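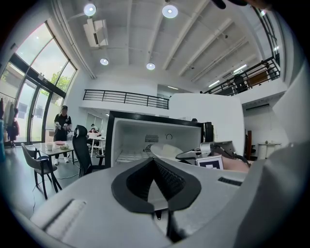 Beverley Tipoki thinks the drift is in the thermocouple and wants it swapped before we touch the oven settings again. Fair, but the spare reads the same to within a degree.

Home | Notebook | Bench log | Materials | Contact

31/12/2018

Drying test on the Hestdale stoneware clay, second batch. Set point 185. Start mass of the tile 2,000 g, plus tray.

Weighed at each hour mark. Loss fell off early, then crept. Edges lifted on the side nearest the fan — same corner as the first batch, so I turned the tray halfway. No cracks seen with the hand lens.

Nisemska slip brushed on one half only. It took unevenly over the stamped area. Thin it next time.

Tile no. 914 kept back as the undried control, wrapped, top shelf. Please leave it wrapped.

To do in January: repeat at a lower set point, log the spare thermocouple alongside, ask Kozłowski for the sieve data.

Comments

Rok Radonjić: Was the tray mass taken off before or after the turn?

Beverley Tipoki: Before. Still want the swap.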